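Sellach Household Safety Notes, data card

Version of 13th August. Maintained by Poppy Pilkington.

What is in it

Sellach is a table of free-text answers from people who rent a home with at least one other person. The questions were about everyday safety in a shared place: who locks up, who has keys, what happens when a smoke alarm goes off and half the household is out. There are 1,883 answers from 454 households, all in the Grudulcombe area. The survey opened in June and ran for 33 days.

Files

answers.csv has one row per answer. households.csv has one row per household. topics.txt lists the topic labels and a short definition of each. The two tables join on household_id.

Columns in answers.csv

household_id: a random string, not derived from the address
question: short name of the question, such as keys, alarm, guests, windows, deliveries
answer: the text as typed, after cleaning
topic: one label from topics.txt
length: number of characters after cleaning

Collection

Answers came in through a web form and on paper cards. Paper cards were typed up by hand with spelling left alone. The form cut answers off at 2,000 characters, so a few of the longest stop in the middle of a word. Please don't treat those as complete.

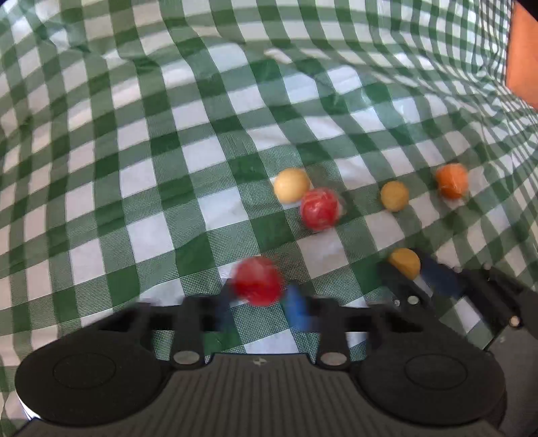

Names, phone numbers, door codes and unit numbers were removed and replaced with a tag in square brackets. A first pass was done with the Alonex script and a second by reading every row. If you find something we missed, email the maintainer with the row number and don't post it in the issue tracker.

Labels

Each answer has a single topic even when it covers several. An answer about a spare key left with a neighbor during a vacation is labeled keys, not travel. The Borkowska labels from the earlier release are gone. They split guests into two groups that labelers could not tell apart.

Known problems

People who live alone were not asked to take part. Households with a live-in landlord are in the table but not marked. Some households sent one answer and others answered every question twice, so group by household_id before you compare anything. Blank answers were dropped.

Use

Fine for teaching, text classification and planning renter guides. It is not suitable for estimating burglary or fire rates, and it should not be used to score tenants.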